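Reading time: 7 min

1/ Thread on replacing batteries in cheap electronic toys, written after doing a whole bin of them at the kitchen table. Mostly notes on screws, springs and corrosion. If you have kids or a thrift store habit, some of it may save you a stripped screw.

2/ The bin had 20 toys in it. Light-up wands, two talking phones, a keyboard with eleven notes that work, several space blasters, a Pimis bath radio, a Dornari barking dog. All of them silent or dim. Most had been written off as broken.

3/ Silent is a symptom with a short list of causes. Flat cells, one cell in backward, corroded contact, cracked wire at the solder joint, dead speaker, dead board. Check them in that order. The first three cover most of what lands in a toy bin and none of them needs a soldering iron.

4/ Tools: one #0 Phillips, one #1 Phillips, a cheap multimeter, cotton swabs, white vinegar, isopropyl alcohol, a wooden toothpick, a shallow dish. A small flat blade helps with lids that have tabs. I leave the power driver in the drawer. It will strip plastic threads before you can let go of the trigger.

5/ On driver size. The battery door screw on a toy is usually a small pan head Phillips going into a plastic boss or a brass insert. A #0 fits in the slot and feels okay, then rides up and chews the center out. Try the #1 first. If it seats without rocking, use it.

6/ Push down harder than you turn. On a recessed screw, hold the driver straight in line with the hole, even if that means turning the toy at a silly angle on the table.

7/ Many door screws are captive. They loosen, the door lifts, and the screw stays in the door, held by a small collar or a washer. If yours spins freely and won't come out, stop turning and try lifting the door. I have watched people back a captive screw for a full minute.

8/ Non-captive screws go straight in the dish. I don't always follow my own rule on this and the screw ends up on the table next to the lid, which works until somebody bumps the table.

9/ If a screw does go missing, measure before you order. Common sizes on these are 2 mm and 2.6 mm diameter, self-tapping, 6 to 8 mm long. A 2.6 driven into a boss meant for a 2 will split it. Tape is not a substitute on anything a small child handles.

10/ Button cells need a separate warning. If a toy takes coin or button batteries and the door screw is missing or stripped, it goes out of circulation until the door locks again. Swallowed button cells cause severe internal burns within hours. Suspected swallowing is an emergency room trip, immediately.

11/ Old cells out. In a tight compartment, press the cell toward the spring end, then lift the other end. If you pry from the middle you bend the spring sideways, and it stays bent.

12/ Look at the ends of each cell. White or bluish crust means it leaked. On alkaline cells that residue is caustic, so wear gloves and keep it away from your eyes. Tap the loose stuff onto newspaper, not over the sink you wash lettuce in.

13/ Cleaning: swab dampened with vinegar on the contact, wait for the fizzing to stop, wipe, then a second swab with alcohol. Let it dry. Dampened, please. Vinegar running down behind the contact plate goes straight to the wire joint.

14/ If the contact is still dull after that, scrape it lightly with the toothpick, then a fingernail file. You want bare metal where the cell touches. You do not need the entire plate to shine.

15/ Springs. A compressed spring that no longer reaches the cell is a common fault and looks exactly like a dead toy. Grip the last coil and pull it out by 2 or 3 mm. If the spring has rusted through, a folded strip of foil will confirm the diagnosis, but replace the spring before you give the toy back.

16/ Test the old cells under load if your meter has a battery range. Open-circuit voltage flatters a tired cell. An alkaline AA reading 1.3 V at rest may sag badly the moment a motor or a speaker asks for current. Lights alone are less demanding, so a toy can glow and refuse to talk.

17/ Never mix old and new. One weak cell in a series of three drags the others down and is the one most likely to leak. Same goes for mixing brands and chemistries. Replace the full set or leave it alone.

18/ Rechargeables: NiMH sits at 1.2 V, so three of them give 3.6 V where the board expects 4.5 V. Most toys cope. A few reset every time the sound plays. The Dornari dog did this, barked half a bark, and started over. Alkalines fixed it.

19/ Polarity. The diagram is molded into the floor of the compartment, black on black, and you will not see it in kitchen lighting. Shine a flashlight in from the side so the raised lines throw a shadow. Default rule if you can't read it: flat end (negative) to the spring. True nearly everywhere, but confirm it.

20/ The blasters were the awkward group. On these the compartment is in the grip, so the opening is narrow and the toy has no flat side to rest on. You end up supporting the body with one hand and working the cell in with the thumb and finger of the other.

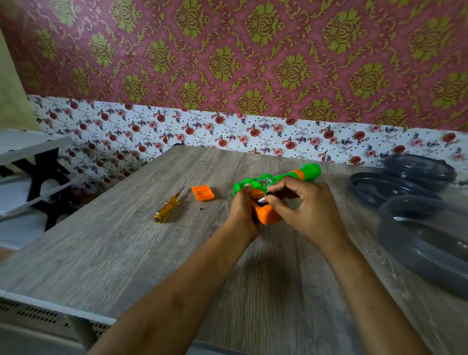 21/ The technique that worked best in a grip: flat end in first against the spring, push until the spring gives, then roll the other end down into place. If you go in button end first you are fighting the spring with a fingertip, and the cell tends to jump out.

22/ Before closing, try the trigger with the door off. Give each cell a quarter turn with a fingertip too. This scrubs the contact slightly and is sometimes the entire repair.

23/ If it still does nothing, meter across the end terminals with the cells in. Full pack voltage there means the compartment is fine and the problem is further in. Zero means a cell is reversed or one of the bridging plates isn't touching. This test takes less time than reading this post.

24/ Closing up. Lid tabs first, then press the screw end flat with your thumb before the screw goes near it. A lid that won't sit flush is telling you a cell is riding high. Do not use the screw to pull it down.

25/ Starting the screw: turn it counterclockwise until you feel a small click as it drops into the existing thread, then go clockwise. Cutting a second thread in plastic ruins the first one. Stop when it's snug. There is no torque spec on a toy and your wrist is stronger than the boss.

26/ Stripped head? Lay a wide rubber band across it and press the driver in through the band. Worked on two of three for me. The third needed a slot cut with a hobby saw, and I replaced the screw afterward.

27/ Stripped boss? Toothpick sliver and a drop of wood glue in the hole, leave it overnight, trim flush, refit the screw. Fine for a door that opens twice a year. For button cell toys I don't trust it.

28/ Results from the bin. Working after fresh cells only: 7. The rest wanted cleaning, a spring pulled out, or a wire. Final losses were 3, all with bad boards or water inside. The Pimis radio was one of them, which is a poor showing for something sold for the bath.

29/ Storage: take cells out of anything that won't be used for a couple of months. I put a strip of masking tape on the body with the cell type and quantity, 3xAA or whatever it is. Saves opening the door to find out.

30/ Labels also make buying easier. I had been keeping AAA cells in bulk on the theory that toys use AAA. The bin was mostly AA. The Wegener storage case I use holds both, with the rows running opposite ways, and I still managed to fill it wrong.

31/ Disposal. Leaked and flat alkalines go in a zip bag to the local drop-off. Rules vary by state. Put tape over the terminals of 9 V, lithium and button cells. A 9 V next to loose change in a drawer is a heater.

32/ A couple of replies asked about the driver set. It's an old Savano one, bought as a set and now missing half its sizes. Any driver with a hard, properly ground tip will do. If the tip is rounded, throw it out, it's the tip that is ruining your screws.

33/ Also asked: contact grease. A trace of dielectric grease slows corrosion on cleaned contacts. Thin film, wiped nearly off. I skip it on indoor toys and use it on anything that goes outside.

34/ Next bin is remote control cars. Different problem, since half of them need the transmitter fixed as well. I'll do a separate thread once I've found matching pairs.

Posted 2021-07-15

We use cookies to remember your settings and measure traffic. Accept | Manage preferences

Contact | Copyright 2021 | Back to top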